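Stop throwing out the bad ones

Friday, December 21, 2018

Quick one before the break. Everybody wants clean demos. Pillow off the floor, onto the sofa, one smooth move, save, next. At Hellholm we logged 200 like that in June and the policy was lousy. Fine on a pillow lying just so. Hopeless on anything else.

My view: keep the fumbles. The regrasp, the slow approach, the operator changing their mind halfway. A model that never sees a recovery can't recover, and we keep deleting teh recoveries because they look embarassing in review. 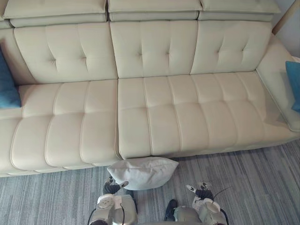

Bitar disagrees, and wrote back that fumbles teach fumbling: label them or leave them out, 94 tidy runs beat a pile of noise.

Ok, label them. Sure. But that's a filing problem, not a reason to bin the stuff. We tossed 29 runs in one afternoon for "hesitation". Hesitation! People hesitate near furniture too.

So, for next year. Move the pillow more. Change rooms. Keep the ugly runs, tag them, let the training side decide.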